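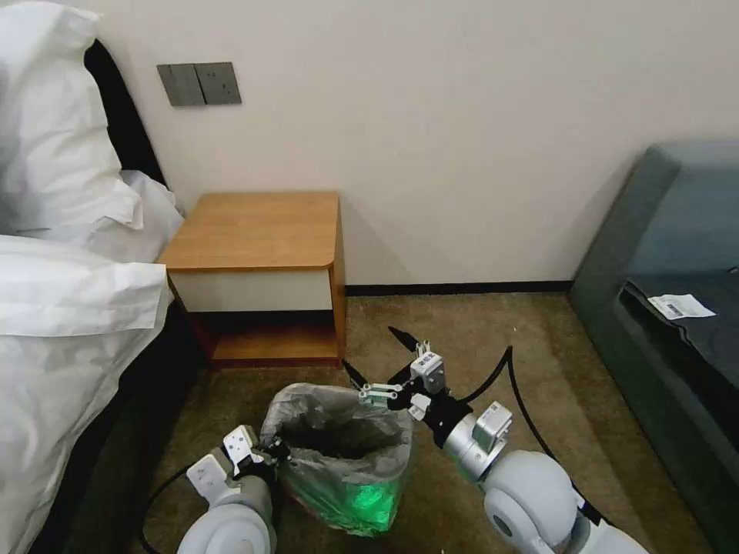

What does a floor have to do before a ballet class can safely use it? It has to give under a landing, return without bouncing the dancer, and hold a shoe at the same grip from one wall to the other.

Sat 7 July

Second day at Istdale. The summer intensive starts Monday in Studio B and the floor is not ready, so today was all floor.

Got in at eight. Humidity in the studio was higher than I would like, and the windows on the river side had been left on the latch overnight. Closed them and ran the dehumidifier for an hour before touching anything. Vinyl that is rolled out while the room is damp and cool will grow when the heating or the sun gets to it, and then there is a ridge down the middle of the adagio.

The subfloor is the Fevton basket-weave, put in before my time. Three layers of batten with foam pads at the crossings, two layers of ply on top. Walked it in socks on a grid, heel drop at every pace. Most of it answers evenly. There is a dead patch in the corner by the piano, which I had marked on my April visit, and it has spread toward the center by one panel. Lifted the panel. Three pads had gone flat and one had come away from the batten altogether. The adhesive had turned to powder.

The piano has been parked on that corner for years, on its original casters with no spreader plates. All the weight goes through three points. Moved it against the back wall, where there is a concrete apron, and wrote a note on tape on the lid: DO NOT RETURN TO CORNER. I expect it to be back in the corner by Wednesday.

Replaced the pads with the ones I brought. They are a slightly firmer grade than the originals, but the originals have compressed with age, so the two should now sit close to each other. Screwed the panel back down, filled the heads, sanded flush. Repeated the heel drop. Better. Not identical to the rest, and a dancer with a good ear for the floor will notice on the landing of a big jump, but there is no longer a step in the response.

Lunch in the van.

Afternoon on the vinyl. Istdale has two sets, the gray Pfister and the older black one, and they had been using both, gray at the front and black behind. The surfaces are different. The black has been cleaned with something containing wax at some point and it is slick in patches. A girl in pointe shoes traveling on the diagonal would cross from one to the other halfway through a run of piqué turns. I have taken the black out of use and rolled it face out on a tube in the store room. Five of the rolls in there had been folded at some point and will never lie flat again.

Laid the gray alone, eight strips, running across the room parallel to the mirror. The previous layout ran front to back, which puts a seam under the foot of everyone who works on the center line. Left the strips loose for two hours to relax before taping. Butted the edges with a gap the width of a business card. Taped from the middle strip outward, and the middle of each seam before the ends, so any slack is pushed to the walls.

Eight strips do not quite cover the room. There is a margin of bare ply at the back, under the barres. I considered cutting a narrow piece from the black set and decided against it. Barre work on sealed ply is acceptable if the ply is clean. I would not allow center work there, and I have put a line of white tape along the edge so that it reads as a boundary.

Mopped twice with plain warm water and a microfiber head, changed the water each time. No detergent. The first bucket came up gray and the second one nearly clear. Rosin is the remaining problem. There is a rosin box by the door, and the residue has been walked onto the floor for the first few paces in, where it builds into a sticky strip and then picks up dust. Scraped it with a plastic blade. Asked the office to move the box out or remove it. Rosin on vinyl is not needed if the vinyl is clean, but pupils come from schools where it is the habit, and habits take longer than floors.

Barres next. The portable ones are Dredar, double height, 13 of them in the building. Checked all for play at the T-joint. Two were loose and one had a stripped thread on the lower bracket, so it has gone out in the corridor with a tag. The lower rail was set too high for the youngest group. They have eight-year-olds coming for the first week, and a child of that size working on a rail above the elbow lifts the shoulder to reach it and keeps the shoulder lifted for the rest of the class. Dropped six of them by one hole and left the others as they were for the seniors. Marked the low ones with green tape on the foot.

The wall barre on the mirror side is sound. One bracket has pulled its plug a little. Tightened, but it wants a longer fixing and a proper anchor, and I did not have one with me. Added to the list for Sunday.

Sound check, briefly, as it was on my sheet. Speakers are adequate. There is a hum on the left channel that goes away when the dimmer for the back lights is at full or off. Left the dimmer at full and wrote that on tape too. There is now a lot of tape with my writing on it in Studio B.

Costs so far: pads, tape and fixings. The office allowed 500 for the whole job and that will cover it, provided nobody asks for new vinyl. They should ask for new vinyl. The gray has two seasons left in it if it is rolled on a tube between uses and none if it is folded like the others. I will put that in the report in one sentence and not argue the point.

Stayed on after the taping to watch one of the staff teachers try the room. She did a plain barre, tendus and pliés, then some small jumps in the center, sixteen changements, facing the mirror and then facing the corner I had repaired. She said it felt quieter than before. I asked whether that meant softer and she said no, quieter. I wrote that down as she said it. It probably refers to the loose pad, which would have let the panel slap against the batten.

Knees sore from the seams. Should have brought the thicker pads for myself as well as for the floor.

To do Sunday: longer fixing for the wall bracket. Re-tape strip four, where the edge has lifted a little near the window. Check humidity before opening anything. Thread insert for the tagged barre if the hardware store is open. Look at the piano.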